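Desktop arm kits find a place in regional training rooms

When Riis began offering its desktop arm kit to colleges and public libraries, the company expected most of the interest to come from engineering departments. According to its head of product, the first orders were placed by teachers of business and health courses.

"They wanted students to spend time with a machine that learns from being shown," she said. "They were not looking for a cell with a fence around it. They had a desk and an hour."

The kit, sold under the name Lumness, consists of a small arm, a gripper, cameras and a software licence. Buyers may receive the structural parts already printed, or print them on their own equipment from files supplied with the order. She estimated that the second choice now accounts for more than 63 per cent of sales.

"A college with a printer can replace a cracked finger the same afternoon," she said. "That was the request we heard most often during the trial, and it changed how we drew the parts. The fingers went through 12 versions before we were satisfied with them."

The trial was carried out at Vodholm, where five kits were placed with instructors for a full teaching term. Participants were asked to set up the arm without help from the company and to record each fault. The log ran to 173 entries. She described it as uncomfortable reading, and said the greater part of it concerned cables and the written guide.

"We had written the guide for people who already knew what a servo horn was," she said. "It has been rewritten in plain language, with the wiring steps placed ahead of the software steps. There is still work to do on cable routing. The wires run outside the shells in places, and an instructor is right to ask about that."

Asked what a new user should attempt first, she recommended a short pick-and-place exercise with light household items and a plain, dark work surface. The learner guides the arm through the movement a number of times, and the software uses those recordings to build a model of the task. She advised against adding a second object until the first has been mastered.

"People are in a hurry to make it do something impressive," she said. "We would prefer that they move one block and pay attention to how the gripper approaches it. The view from the wrist is very different from the view across the desk, and learners need to become familiar with both."

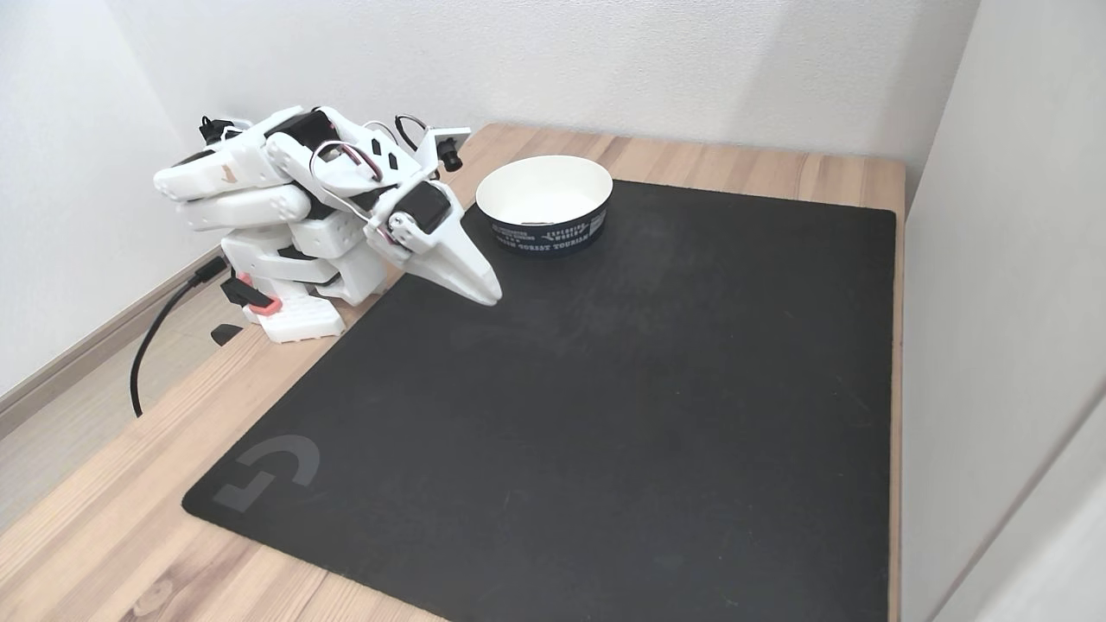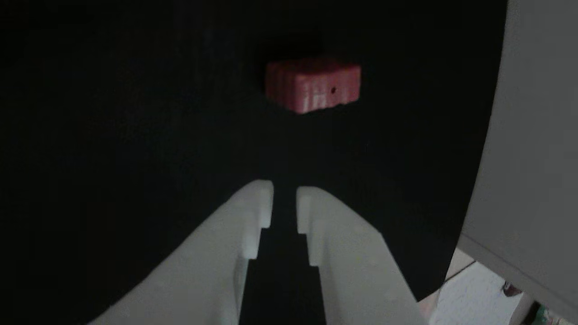
On price, the company has chosen to keep a single rate for schools, libraries and private buyers. Support is provided through Zedon, a service partner that also handles spare motors and repairs. Orders received by 15th June will be filled in July, and later orders will be placed in the following production run.

She was cautious about the limits of the product. The arm is intended for light objects and for supervised use, and the company does not recommend it for any commercial handling task. "It is a teaching tool," she said. "If a customer needs to lift stock off a shelf all day, we tell them to look at a different class of machine."

A revised gripper with replaceable tips is under review — instructors at Vodholm have been asked to comment on the drawings before any parts are made. The company has not set a release date, and existing owners will be able to download the new files at no charge.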